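Reading time: 1 min

Adden adds soft goods to its gripper training set

Adden has begun recording cloth-handling examples at its Dollach site, using hand-held grippers and a black wire rack.

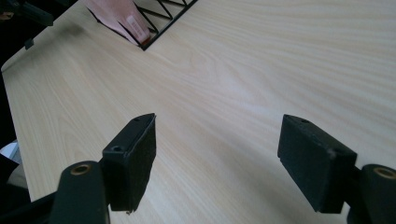

Open gripper fingers over the tabletop at Dollach.

The set now holds 632 examples.

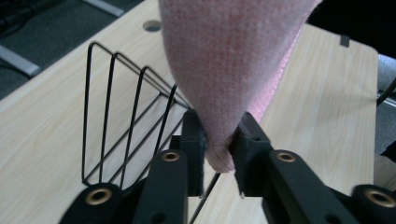 Each one goes to Limsakul for labeling.

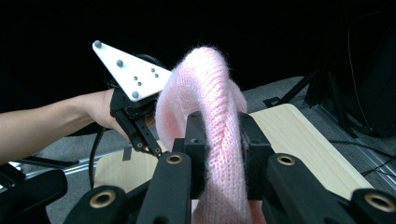

"We want 3,000 by November," said Zdzisław Szulc of Adden.

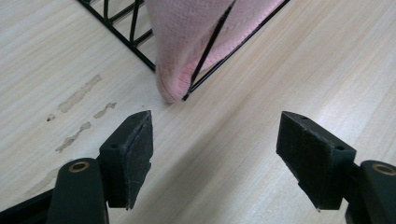 Brolia will train the first model.

Contact: Adden press office | © Adden | Back to top

Comments (2)
mkt_r: Will the set be public?
Jo: Any plans for denim?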